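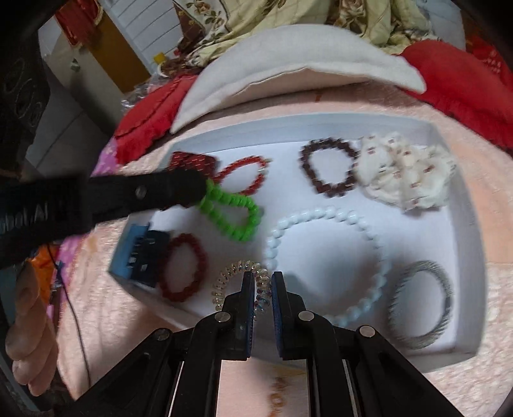
Marwan Khasawneh reckons the bells at Brarketti chapel were flat long before anyone wanted to mend them, and he told me so at the back door while I was still shaking the rain off my coat. He may well be right. I've only been going there for 11 years, and I've got a tin ear.

Anyway, the news is that they're coming down! The church meeting voted for it after this morning's service, June 14, 2026, and it took less time than last month's talk over the new hymn books. All of the old ring goes off to Folska, the bell people, as soon as the scaffolding is up, and we'll be without them until they've been retuned and given new bearings. I asked when that would be and got a shrug and a "before Advent, with luck". I've written "before Advent" in my diary and left out the luck.

If you don't live in Biwott you might wonder what the fuss is about. The chapel sits right at the top of the hill, so everyone gets the bells whether they go to church or not. My kitchen window is straight across from the tower, and I've boiled eggs by them more often than I should admit. When the tenor stopped swinging properly in May, I had a neighbour on my step asking if someone had died. (The tenor is the big one. It had got stuck, and the ringers weren't happy about forcing it.)

The money was the part I thought would cause a row. Folska want a deposit of £2000 before they'll send a lorry, and the rest is due when the bells come home. The deposit is already in the bank, thanks to the Lent lunches and a very large plant sale, and also one envelope pushed under the vestry door with £100 in it and no name. For the rest, the minister is asking each house group to come up with something by harvest. Ours has talked about a sponsored hymn sing -- all the verses, even of the long ones -- though I can't see who'd pay to hear us when they could pay us to stop.

There was one proper argument. A few people wanted to put in a recording over loudspeakers while the tower is empty, so that Sunday mornings don't go by in silence. Others hated the idea, and a man near the front said he'd sooner bang a saucepan. I was somewhere in the middle. I do like to hear something as I walk up the hill, but a recording of bells we haven't got feels a bit odd to me, like leaving your coat on a pew to save your seat. It went to a show of hands and the loudspeakers lost by a long way.

What we're getting instead is handbells. Jidance, the music group that meets in the hall on Thursday evenings, has a set in good order and has offered to play on the chapel steps before the morning service, starting next Sunday if it's dry. They're short of ringers, so if you can count to eight and don't mind being glared at, they'd love to have you. No need to read music. I've put my name down, tin ear and all, and I'm already sorry for whoever stands next to me.

There's also going to be a last ring before the tower goes quiet. The ringers will do what they can without the tenor on the Saturday evening before the scaffolding arrives, and the doors will be open so people can go up in small groups and see the bells where they hang. I went up once, years ago, and remember mostly the ladder -- wear flat shoes, and don't bring a big bag. Children can go up with a grown-up. There'll be tea in the hall for those of us who'd rather stay on the ground, and somebody has promised to bake 50 scones, which I intend to hold them to.

The date for that will be on the board in the porch once Folska confirm the scaffolding, and read out with the notices as well. Weddings already booked for the summer will go ahead as planned, with the organ, and the couples have all been told. If you've got old photographs of the tower, or of anyone ringing in it, the chapel office would like to borrow them for a display in the hall. Put your name on the back in pencil, please, and drop them in any weekday morning.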